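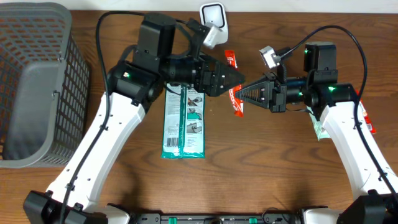
# What Is a Packet Telling Us?

Project report by Callum MacRitchie and Zoila Zapata, Brullden study group

We chose packaging because we all handle it every day and hardly ever look at it properly! Our question was simple: how much can you learn from a wrapper before you open it? We borrowed packets from home and from the Grajales corner shop, laid them out on the wooden table and took turns.

## Method

Each packet got six minutes. One person looked and talked, the other wrote. We noted the seal, the feel of the film, the pictures, and any writing we could read without turning the packet over. Anitha Venkataraman lent us her old record sheets, which saved a lot of ruling lines.

## What we found

Pictures do far more work than we expected. A pouch with printed instructions made sense to everyone, whatever language they read at home. Barcodes tended to be tucked near an edge or corner, and we now can't stop spotting them.

The red packet was our favourite.
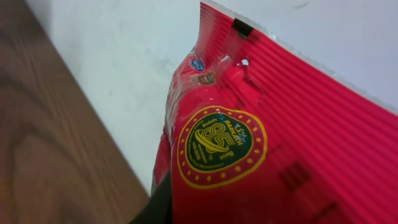
Zoila liked the ribbed lines near the top and the little round hole, and I went straight for the golden 85 on its green circle – we both guessed an anniversary. The crimped seal is partly clear and catches the light, so it was great fun to sketch (and quite hard).

## Problems

Glare! Small logos on shiny film were a struggle, and we left two boxes on the sheet blank where we disagreed. Next time we'd like to try matt wrappers alongside glossy ones, and Nidia Usuga has already promised us a bag of them.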